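Tusell Opens Linen and Towel Sorting Room at Solletness

SOLLETNESS, May - Tusell, which supplies household textiles to rental cottages and small guest houses, has opened a sorting room at its Solletness site. The room takes in towels, cotton garments, dishcloths and bedding left behind or sent back at the end of a stay. Items are checked, folded and packed there before they go out again or move on to reuse.

The company has handled returns at Solletness for 9 years, until now in a shared loading area. The new room has its own tables, shelves and a row of open bins along the back wall. It was fitted out by Drilotura, a shop and storage contractor, over the winter.

Tusell currently serves 137 properties. In a busy month the site receives over 2000 pieces, and most arrive mixed together with other household goods.

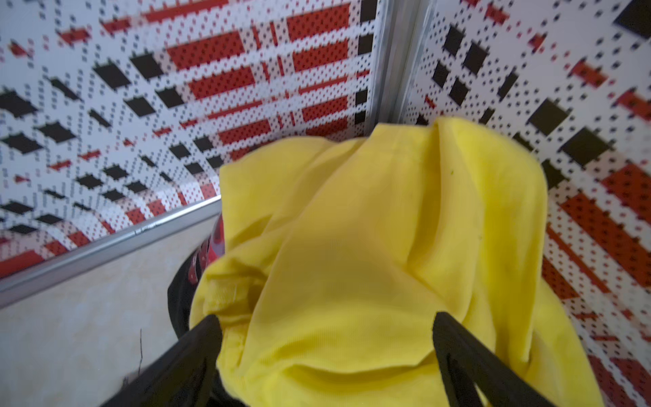
Sorting at the new room begins with color. Whites go to one side, pale shades to another, and strong colors are kept apart from both until the first wash is done. Staff then look at the edges of each piece. A folded hem with a visible seam line, like the one on the yellow cloth, is checked along its full length for pulled stitches. Lint and other small specks are picked off by hand before folding. Each piece is lifted and opened out fully, and anything found under it goes to a separate shelf for hard goods.

Pieces that pass the check are folded in thirds and stacked by size. Pieces with a worn hem are set aside for mending. Those with holes or fixed stains are cut down for cleaning cloths, and the cut cloths are offered back to the same properties at a lower price.

Packing has changed as well. Tusell has dropped its large mixed sacks and now uses the Górecki crate, a stackable box with a lid and a card slot on the short side. One crate holds a full set for a two-bedroom cottage. The site has 106 crates in use and will order more before the summer season if demand holds.

Properties that already work with Tusell do not need to change their collection times. Bags should be tied and left in the usual place by 10 in the morning. Wet items should be bagged separately from dry ones, and kitchen items should be kept out of the textile bags where possible.

New properties can ask for a starter set, which includes two crates, a supply of tie bags and a printed folding guide. Requests can be made through the Tusell office at Solletness.

About Tusell
Tusell supplies, collects and repairs household textiles for short-stay properties. Its main site is at Solletness.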